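两周，一台叠衣服的机器：Skomance试用手记

早上9点，Ovwood的小车间，咖啡还没凉，Vilhjálmur Vestergaard已经在骂人了。骂的是一件T恤。领口翻进去，夹爪捏了三次没捏住，第四次捏住了，拎起来一看，里外都反了。他把衣服扔回筐里，说，再来。

Skomance，这次要评的东西。一套桌面式叠衣套件，单臂，两指夹爪，腕上带一个小摄像头，外加一台控制盒和一年的软件订阅。卖给谁？厂家Banodum说得很直接：小型洗衣房、民宿、健身房更衣室。不是卖给家里的，至少现在不是。

Banodum这家公司2018年成立，头几年做的是包装线上的抓取，纸盒、瓶子，硬东西。转去做布料，负责产品的Kirsten Vigfúsdóttir在电话里叹了口气：“硬的东西你知道它在哪儿。布料你一碰它就换个样子。”2025年初出的第一版，九月推了一次大更新，我们试的就是更新之后的版本。

先说安装。说明书写半天，我们用了一整天。支架好装，螺丝给得也够，麻烦在线。电源一根，网线一根，摄像头再一根，控制盒的接口全在背面，靠墙放就得把手伸进去摸。标定倒是快，跟着屏幕提示走，一杯茶的工夫。

台面要注意。官方建议浅色、哑光、带一点纹理。我们一开始偷懒，用了张亮面的旧桌子，结果反光，摄像头认不出衣边，短裤的裤脚和影子混在一起。铺了块灰布，好多了。这条应该印在说明书第一页，而不是附录里。 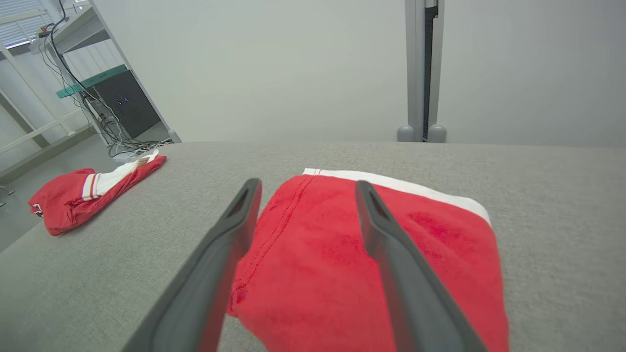
短裤是它的强项。腰头厚，有形状，颜色跟布身不一样的更好认，夹爪下去基本不犹豫。毛巾也行，方的嘛。浴巾稍微吃力，臂展不够，得对折两次才轮得到它。T恤看运气，薄的比厚的难，旧的比新的难。袜子不要试，真的不要试。

夹爪是扁长的两片，尖端收窄，可以贴着桌面铲进布料下面。这个设计我喜欢。上一代同类产品多是圆头的，只能从上面捏，捏出一堆褶子。扁的能插到下层去，一次拿起两层布，折过来还算齐。缺点也有：指尖偶尔会挂住洗标，挂住了它自己不知道，接着拖，整件衣服跟着跑。Vilhjálmur后来养成习惯，看到标签朝外的先翻一下。这就有点失去自动化的意义了，对吧。

速度。别指望快。熟手叠一条短裤几秒钟的事，它要慢得多，而且每叠完一件都会停一下，像在想什么。Kirsten解释说那是在拍照复核，下个版本可以关。我的建议是别关，停这一下确实能抓住不少歪的。

两周里我们给它喂了500件，混着来，运动服、毛巾、围裙，还有Vilhjálmur从家里带来的一袋旧衣服。没有专门记成功率，这不是实验室。感觉是，挑好了品类，它能自己干一上午；什么都往里扔，就得有人站在旁边。

Estrella Tapia的看法更实际一些。她开一间自助洗衣店，来看了一个下午，搬了把椅子坐在那儿，看它叠健身房的短裤。看完问了三件事：坏了谁修，衣服叠皱了谁赔，订阅断了还能不能用。第三个问题我当场打电话去问，答案是能用，但只剩基本动作，学新衣型的功能会锁掉。她听完没说话，在本子上记了一笔。

说到学新衣型，这个值得多写两句。你拿着机械臂手把手教它几遍，它记下来，然后自己练。教短裤很顺，教围裙费劲，带子总是乱跑。界面是中文的，翻译还行，有几处怪怪的，“折叠失败”写成“折迭失敗”，简繁混用，估计没人校对。软件闪退过两次，都是在保存的时候，教了半天的动作没了，得重来。保存之前先导出，切记切记。

竞品里Du Plessis的那套我们去年也摸过，双臂，叠T恤明显强，可是占地大，要单独接电，小店根本放不下。如果你的活儿以衬衫、T恤为主，还是应该去看那一套。Skomance胜在小，一张桌子就够，一个人就能挪动。

售后体验了一次，第二周夹爪有点松，左右合不拢。打过去，接电话的是Kári Þórarinsdóttir，态度很好，让我们拍视频发过去，当天下午就回了，说是一颗固定螺丝没拧到位，附了张图。拧紧，好了。不过热线只有工作时间有人接，洗衣房晚上最忙，这个时间得在改改。

耗材方面，指尖的防滑垫算易损件，随箱送一套备用。换起来要用一把很小的内六角，别弄丢，我们就弄丢了一回，满地找。

噪音不大，开着说话没问题。机械臂动作柔，碰到手会停，我们故意试过好几回，都停了。但头发长的同事还是扎起来吧，厂家也是这么要求的。

买不买？活儿单一、量稳定、店面小的，可以约一次演示，带上自己的衣服去，别用他们准备好的。品类杂的，等下一版。Vilhjálmur那件T恤最后还是他自己叠的，套件下周寄回Banodum，灰布我们留下了。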